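Frequently Asked Questions

Kemeys Shared Storage and Moving Supplies

These are the questions we get most often at the front desk and by email. If yours is not covered, write to us or stop by during office hours. Rates are on the separate price sheet and are not repeated here.

RENTING A UNIT

What do I need to bring to rent a unit?

A government-issued photo ID, a payment card in your name, and an email address you check. If you are renting for a business, bring something that shows the business name and address, such as a utility bill or a tax letter. The card does not have to be a business card.

Can someone else sign for me?

Only if they will be the named renter. We cannot accept a signature on behalf of someone who is not there. If you are out of town, you can rent online and pick up your gate code by email once your ID has been checked. The check is done by a person, so a request sent at night will be handled the next morning.

How long do I have to stay?

The minimum is one month. After that the agreement renews each month until you give notice. There is no long-term contract, and we do not offer a discount for paying ahead.

Can I see a unit before I decide?

Yes. Gráinne Dunne runs the front desk and will walk you through whatever is open that day. We may not have the exact size you want to see, but the layouts are the same from floor to floor.

Can I switch to a different size later?

Yes, if one is open. You pay the new rate from the day you switch, and anything left over from the old unit is credited to your next bill. You have two days to move your things across. If you need longer than that, ask first.

ACCESS

When can I get in?

The gate is open from 6 a.m. to 10 p.m. The elevator runs during the same hours. The office opens later and closes earlier, so if you need to buy tape or ask about a bill, check the office hours on the door or on our contact page.

Can I give my gate code to someone else?

Please don't. Add them to your account instead, and they will get their own code. Each account can have up to 2 additional people at no charge. The gate log records which code was used, and if there is ever a question about who came in, a shared code makes it hard to answer.

I forgot my code. What now?

Call the office with your unit number and be ready to confirm your email address. We do not give codes out over the intercom. Outside office hours, use the reset link in your welcome email. It works from a phone.

Is there parking?

There are marked spaces along the loading side. Trucks and vans have priority at the dock. If you came by car and are only dropping off a few things, please park in the side lot and use a cart. Carts live by the elevator and should go back there when you are done.

PACKING

What kind of container should I use?

It depends on how long things will stay and how often you will open them. Cardboard is fine for a few months in a dry unit. For anything longer, a rigid bin with a lid holds its shape better under weight. Open boxes are useful for things you plan to reach for often, but they should sit on top of a stack or on a shelf and never underneath anything.

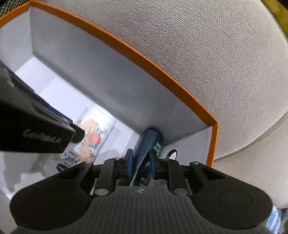

Whatever you use, try to stick to one or two sizes. Mixed sizes stack badly, and most of the tipped-over piles we see come from a wide box sitting on a narrow one. Put the heaviest boxes on the floor and leave a few inches between the stack and the wall so air can move.

Should I wrap furniture in plastic?

For the move itself, yes. For storage, we suggest cotton sheets or moving blankets. Plastic wrap left on for a long time can hold moisture against wood and leather. If you do leave plastic on a mattress, use a proper mattress bag with vents.

How do I pack dishes and glasses?

Wrap each piece on its own. Stand plates on edge, the way they sit in a dish rack, and keep glasses upright. Fill the gaps with paper until nothing shifts when you move the box. Plain packing paper is better than newspaper, which leaves ink on light-colored pieces.

How should I label things?

Write on two sides and not only on the lid, since the lid disappears once something is on top of it. A number on each box and a list on your phone is enough for most people. "Kitchen" on nine boxes is not much help when you want the coffee grinder.

Do you sell packing supplies?

Yes. We carry boxes, tape, paper, mattress bags and padlocks. Unused boxes can be returned with the receipt as long as they have not been folded into shape. Tape and paper cannot be returned.

Can I reuse old boxes?

If they are dry and the corners are still square, yes. Do not use boxes that held food, even if they look clean. Liquor store boxes are strong but small, which makes them good for books.

WHAT YOU CAN AND CANNOT STORE

What is not allowed?

Food of any kind, including pet food and birdseed. Plants. Animals. Fuel, paint thinner, fireworks, propane tanks and car batteries. Tires are limited to one set per unit. Anything that is wet when it comes in will be a problem within a week, so dry tents, rugs and garden furniture first.

Can I store a lawn mower or a motorcycle?

Yes, with the tank drained. Ground floor units only. Put cardboard or a drip tray underneath. Motorcycles need to be registered in your name and we will ask for a copy.

Can I store electronics?

Yes. Take out any batteries you can remove and store them at home. Original boxes are best. If you no longer have them, wrap the item in a blanket and keep it off the floor. Let electronics sit at room temperature for a few hours before you plug them in again.

Can I work or live in my unit?

No. You are welcome to sort and repack there, but units cannot be used as a workshop, office, rehearsal space or bedroom. There are no outlets in the units, and the hallway outlets are for cleaning equipment.

SECURITY AND INSURANCE

Do I need my own lock?

Yes. Bring a disc lock or buy one at the desk. You keep the only keys. If you lose them, we can cut the lock for a fee after checking your ID, and you will need a new one before you leave.

Is my property insured?

Not by us. You need to have your own cover. Many renters and homeowners policies include items in storage, but the limits vary, so ask your insurer before move-in and bring proof when you sign. If you have no policy, the desk can tell you what is accepted.

What happens if there is a leak?

We call and email every affected customer the same day. Rostislav Ševčík looks after the building and will meet you at the unit if you want to check your things. Take photos before moving anything - your insurer will want them.

BILLING AND MOVING OUT

When is payment due?

On the first of the month. There is a short grace period, and after that a late fee is added and your gate code stops working until the balance is paid. If you know a payment will be late, email Sowmya Rao in billing before the due date. She can often move the date once, but she cannot remove a fee that has already been charged for a previous month.

How much notice do I give when I leave?

Two weeks, in writing. Email counts. August is our busiest month for move-outs, so reserve the dock early if you are bringing a truck then.

How should I leave the unit?

Empty and swept, with your lock off the door. Brooms are in the closet next to the elevator. Please do not leave furniture in the hallway or next to the dumpster. We have to pay to have it hauled away and the cost is added to your final bill.

Do I get my deposit back?

Yes, if the unit is empty and undamaged. It goes back to the card you paid with. If that card has expired, tell us before you move out.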